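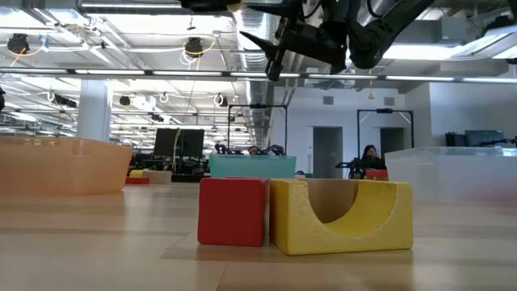 A robot arm above wooden blocks and plastic bins at a Flarnutex workstation.

Flarnutex will spend the coming budget year replacing grippers and cabling at its existing robot stations before it buys any new arms, the company said. The plan covers 82 stations and takes effect in October.

Under the plan, each station gets its own line in the equipment budget, with separate amounts for the arm, the gripper, the bins and the work surface. Until now the company has budgeted by room, and spare parts came out of a shared account.

"We could see what a room cost us, but we couldn't say which stations were using up the money," said Oluwatosin Ibrahim, head of equipment planning at Flarnutex. "Fingers and cables wear out long before an arm does. They were being ordered one at a time, at the full price."

Flarnutex has placed a single order for 679 replacement gripper fingers with Dostell, to be delivered in two shipments. Cables will be bought separately under an existing agreement with Cullel.

Stations used for block handling and bin sorting come first. Work on them will be done in the evening, after 6 p.m., so that daytime sessions can go ahead.

A decision on new arms will follow once the first shipment has been fitted. Ibrahim Nwosu, who manages purchasing, said suppliers will be asked to quote for the arm and five years of parts together.

Suppliers wishing to receive the request for quotes should contact the Flarnutex purchasing office at extension 818.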